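Hand grippers, second build: gallery

Pictures from the second version of the Konimeck, a pair of hand-held grippers built at home over the spring. The first version cost 341 in parts and had fingers that bent under load. For this one the brackets are thicker and everything is held with screws, so a worn part can be changed without cutting anything. Sorting thin sticks into a basket is the main test, as they roll and cross over each other.

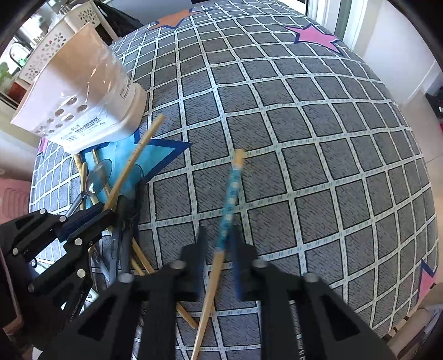
BUILD AND FINGERS

Both grippers are out, one on its side with the linkage arms showing. Four screws on top of each finger bracket. Chopsticks, a pen and a magnifying glass for picking up, and a white perforated container still in its wrapping. The linkage is a Turero pattern with longer arms - the drawings are on the Zarkasmont page. Printing took most of June and the screw holes needed drilling out afterwards.

Blue textured pads on the inner faces, with the fingers open wide over the bamboo chopsticks. Pads are glued on for now. The black tool in among the sticks has two suction-cup discs.
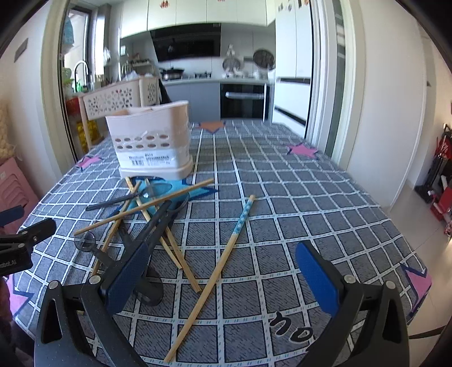 Rallis wrote in to say that glued pads had peeled off a similar build after 250 grips, and that a shallow slot in the finger would hold them better. The slot has gone into the drawings for the next set. Spare brackets are already printed, so only the fingers need doing again.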